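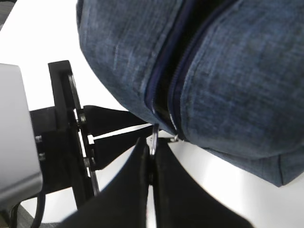
Imelda Dela Peña said she stopped trusting the left rear leg on the first morning and did not start again until the seal had been changed. The machine kept walking, she said, but it was putting its foot down late, and in a wet tunnel that was enough to make her take it slowly.

Search this site Enter keyword Go

30 Nov 2023
By Staff Writer

The six-legged inspection machine known as Keneo has walked the full length of the Javier drainage tunnel under its own power, Rernell said this week. The tunnel is 466 meters long and had not been inspected on foot in years because of bad air near the lower end.

Keneo weighs 87 kilograms and carries lights, a gas sensor and a laser scanner on a flat deck between its legs. It is driven from a trailer at the tunnel mouth through a cable that pays out behind it. Two drivers take turns, one steering while the other watches the scan.

The machine made one complete pass and part of a second. The second was called off near the midpoint when the cable snagged on an old pipe bracket. The drivers backed Keneo up until the cable came free and then brought it out.

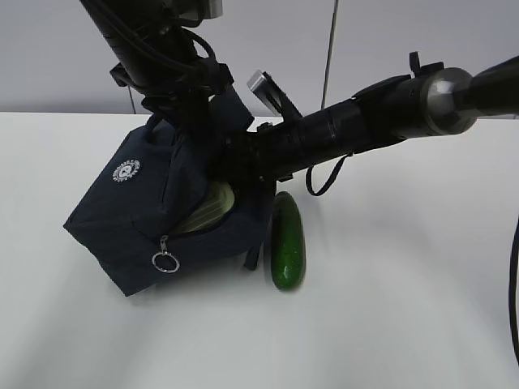 Rernell had first planned to use a tracked vehicle. A survey of the upper section found too much broken brick on the floor, with steps between the older and newer linings that tracks could not climb without tipping. The legs can be set to different heights, so the deck stays close to level while the feet are on uneven ground.

Walking is slow. With the scanner running, Keneo has to stand still every few steps to take a reading. The batteries are rated for 60 minutes away from the cable supply, but the company did not use them on this job except to move the machine from the trailer to the entrance.

Dela Peña, who drove most of the complete pass, said the hardest part was the bend below the second shaft. The drivers lose their view of the rear feet there and have to work from the joint readings on the screen. She asked for a rear light to be added before the next visit, and the company says that will be done.

The late step she noticed was traced to a worn seal in a hip joint. It was replaced on site with a spare, and the leg was run through its full range on the trailer before the machine went back in. 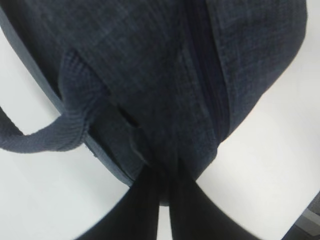 TIVACH, February — Rernell will bring its walking machine to the Javier tunnel later this year if a dry trial in its own yard goes well, the company told residents at a public meeting.

The trial course will include loose brick, a sloping channel and a raised sill. The machine must cross all of them with its cable attached and return to its starting point without being lifted.

Residents on the lower road asked if the work would close the lane. The company said the trailer would park inside the gate and that the lane would stay open, apart from short stops when equipment was moved in and out.

That trial was finished over the summer. The sill had to be crossed three times before the drivers were satisfied with the foot settings, which were then carried over to the tunnel. 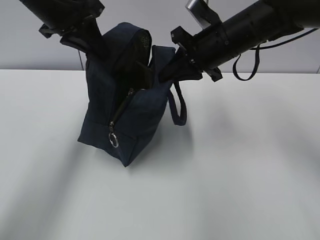 Two black robot arms hold up a dark navy fabric bag.

The scan is now being checked against drawings of the original lining. Early results show missing mortar along the lower end and one area where the brick has moved inward. Rernell has not said how large the area is. Its report goes to the tunnel's owners first, and any repairs would be put out to bid separately.

Keneo has been returned to the workshop in Tivach, where the cable guide is being rebuilt to sit higher above the rear legs.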